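The Long Way to Pack a Lunch

In a shared workshop behind a tile warehouse, five people are teaching a machine to put snacks in a box. It has taken them most of a year, and they'd like you to know the snacks were the easy part to buy.

By eight in the evening the heating at Geraghty has given up, and so has Peadar Lenihan's laptop. He closes the lid, waits, opens it again and gets the same message in the same cheerful typeface. Across the room Zulmira Ramalho is holding a black plastic gripper in each hand, like a woman who has been asked to mind somebody's lobsters.

"Is it recording?" she asks.

It is not recording.

Geraghty is the sort of workshop that used to be called a garage and now has a membership fee. There are two lathes, one of them trusted. There is a laser cutter with a handwritten waiting list and a kiln that belongs to a former member who moved away and still calls to ask how it's doing. In the back corner, past the bicycle stands, is the bench that belongs to Tudix, which is the name the group gave both to their robot and to themselves, and which has caused confusion on every parts order since.

Tudix the robot will eventually have two arms. At the moment it has one and a half. The finished arm came together over the winter out of printed brackets, hobby-grade motors and a length of aluminum rail that Lenihan got from a shop refit. The other arm stops at the elbow, where a gearbox from a small supplier called Trarnov was supposed to go in November. The gearbox has shipped, according to Trarnov. It has shipped three times.

So the group has gone ahead with the part that doesn't need arms. The grippers on Ramalho's hands are the same grippers the robot will wear: same fingers, same linkages, same soft pads at the tips. A person holds them and does the chore, a camera on each one watches, and the recordings become the lesson. Do it enough times and the software starts to get the idea. That, at least, is how it was put to the membership meeting, where somebody asked whether the robot could also sweep.

The chore, for now, is packing food. Elfriede Ackermann chose it. Ackermann spent her working life designing packaging lines for cookies and has strong feelings about the subject, most of them low. On a proper line, she explains, every item arrives facing the same way, the same distance from the one before it, and the machine picks it up with the calm of something that has never been surprised. She spent thirty years arranging for machines never to be surprised. In retirement she would like to see one cope.

"Anybody can pick up a block," she says. "I have seen enough blocks."

The early sessions did use blocks. Noemi Thibodeaux cut them herself, sanded the corners and painted them in four colors, and the one-armed Tudix learned to stack them in a couple of weeks. There was cake. Then Ackermann put a bag of chips on the table and the arm pressed it slowly flat, released it, and moved to the bin with nothing in its fingers, where it opened them with great care.

A bag, as a physical object, is a disgrace. It has no fixed shape. It has corners that are there one minute and folded under the next. It shines, so the camera sees a white blaze where the edge ought to be, and if it's clear the camera sees straight through it to whatever is underneath. Sausages sealed in plastic are heavier at one end than the other and slide around in their own wrapping. Cake is soft, and shows you every mistake you have ever made with it.

The group buys most of its supplies from the Chinese grocery two streets over, which stocks more kinds of wrapper per foot of shelf than anywhere else in town. Thibodeaux does the shopping and has become a scholar of film and foil. She can tell you which packets crackle, which ones slump, and which have the serrated edge that catches on a fingertip pad and comes along for the ride. She picks for difficulty. The owner believes she has a very large family with no taste.

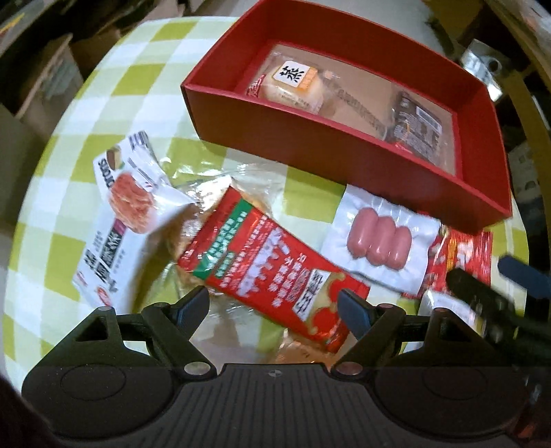

Getting the tablecloth right took three tries. The first surface was bare bench, scarred and gray, and the software did well on it, and then fell apart as soon as anyone laid down a sheet of newspaper. Fiachra Ó Dálaigh, who writes most of the code and speaks to it kindly, argued that a robot meant for kitchens had better get used to patterns. The second attempt was a floral print from his mother's house. Nobody's numbers improved, and his mother wanted it back.

Checks have turned out to be a decent compromise. They're busy enough to be annoying and regular enough that when something goes wrong, you can look at the recording and see how far a packet has drifted from where it started. Ó Dálaigh would like to rotate through several cloths by spring. Ramalho would like him to do the laundry.

She is the best of them with the grippers, by general agreement and some jealousy. The trick, she says, is to forget that you own fingers. New people pinch too hard, or they cheat, steadying a packet with a wrist or shoving it with a knuckle, and the camera records a miracle that no robot could ever copy. Ramalho plays the accordion, and she thinks it helps. Both hands are doing separate jobs and neither one gets to complain.

A single run goes like this. Somebody tips the groceries out on the cloth without arranging them, a skill in itself; Lenihan is banned from it for making tidy rows. The box goes down at whatever angle it likes. The operator brings in both grippers, picks up an item, gets it over the rim, lets go and goes back for the next. Long packets want two hands. Anything with a label is supposed to land label up, though this rule came from Ackermann and is observed mostly when she's in the building.

Then everything gets tipped out again.

They have 868 runs on disk. Of these, 410 are any good. The rest make up what Ó Dálaigh calls the archive, and they include one in which the operator sneezes, a dozen in which the lights go off because the workshop's motion sensor has decided the room is vacant, and a very long one of the ceiling. He won't delete them. He says they may be useful someday, in the voice of a man whose apartment contains a box of phone chargers.

What has it cost? The group keeps a spreadsheet called Gilivik, after a word Thibodeaux's daughter made up for things you buy twice. The printed parts are cheap if you don't count the failures. The motors are not cheap. Each pair of fingertip pads takes 12 hours to print and cure, and the blue material went up in price just as they settled on it. Groceries come to $220 so far, a figure that would be lower if the team didn't eat the retired stock. A packet that has been dropped, squeezed and dragged through a week of sessions is no longer representative, Lenihan maintains, with his mouth full.

I'm handed the grippers a little before nine. They're lighter than they look, and the triggers have a stiff spot halfway through that you learn to push past. I go for a packet, close on the cloth, and lift a neat little tent of checks with the packet riding on top of it. Everyone is extremely nice about this. On my fourth attempt I get hold of a corner and raise it as far as the rim of the box, where it swings, thinks about things, and drops on the wrong side.

"Keep that one," Ó Dálaigh tells Lenihan.

The laptop has recovered in the meantime and is asking to install an update. Lenihan tells it no. Ramalho takes the grippers back, shakes out her shoulders and waits for the small red light, and Thibodeaux picks up the box and empties it over the table again. From her stool by the kiln, Ackermann points out that two of the labels are facing down.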